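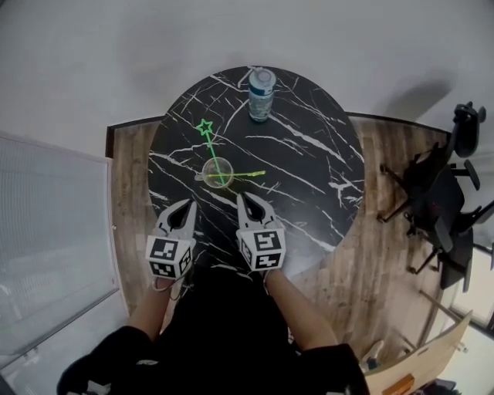
# Is the Fendeck remaster of the first Wiriya album from the real tapes?

**parkirberg_pete**

I've had the original Wiriya LP since it came out and I'm being told I have to hear the new Fendeck pressing. The sticker says "from the master tapes," and they want 132 dollars for the two-disc box. The last time I fell for a sticker like that, I got a CD rip with the treble turned up. The band always said the tapes were lost when the Parkirberg studio closed. So which is it? Has anyone compared them side by side, and I mean on a decent turntable, not a phone clip?

## Replies

**Montri Kamolrat**

I own both, and I'm not convinced. What I did:

- Played side one of each at matched volume. The new one is quieter between songs, I'll give it that. The bass is fuller, but somebody could have done that with an EQ knob.
- Listened to the fade on track 9. My old copy runs a few seconds longer and you can hear the drummer say something. On the Fendeck it's gone. If you had the full tape, why would you chop it? 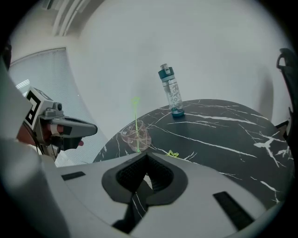
- Read the booklet, all of it. It thanks "the Nolleo archive" for "source material." It never says tape, and it never says what generation. My guess is a safety copy made for the overseas release, which can still sound good. It just isn't what the sticker says.

I wrote to Fendeck in March asking what they used and got back a discount code.

The demos on disc 2 are the only reason I kept the box. There's an early, slow version of the single with different words in the second verse, and I like it more than the one they put out. Whether that's worth 132 dollars to you I can't say.

**slowfade**

Sounds amazing to me!! People just like to complain. Mine is number 159 and it's dead flat, no clicks.

**tapehead_lou**

Being numbered doesn't tell you where the sound came from. I agree with most of what Montri wrote, except the fade. Engineers do shorten those on purpose, so I wouldn't hang the case on it. Look at the run-out groove and see if there's a cutting engineer's initials. Mine has none, and I'd want to know who did the work before paying that much. If your old LP plays clean, keep it and wait for a used box.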